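Clearing and Resetting a Shared Desktop

Sort by type first, then by how often each item is picked up.

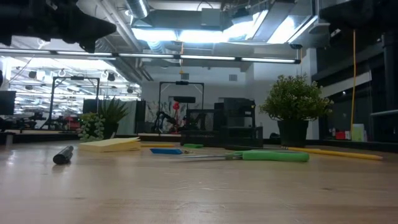
Plarnirix Workshop Notes
By the Cosstead bench editor | Jan 4, 2022

Markers, pencils, sticky notes and scissors tend to spread across a table during the day. A full reset takes roughly 20 minutes the first time.

1. Move everything small to the front half of the table. Leave the mesh organizer and plants at the back.
2. Test each marker on scrap paper. Discard any that skip after 2 strokes. Store capped markers flat.
3. Stand pencils in the organizer, points up.
4. Square the sticky notes against the tabletop. Peel off sheets with fanned or dusty edges.
5. Close the scissors before storing them, blades down.
6. Wipe a wooden top along the grain with a damp cloth, then a dry one. Allow 30 minutes before replacing paper goods.

Dust artificial foliage with a soft brush. Keep water away from it and from the wire mesh, where rust starts at the joints.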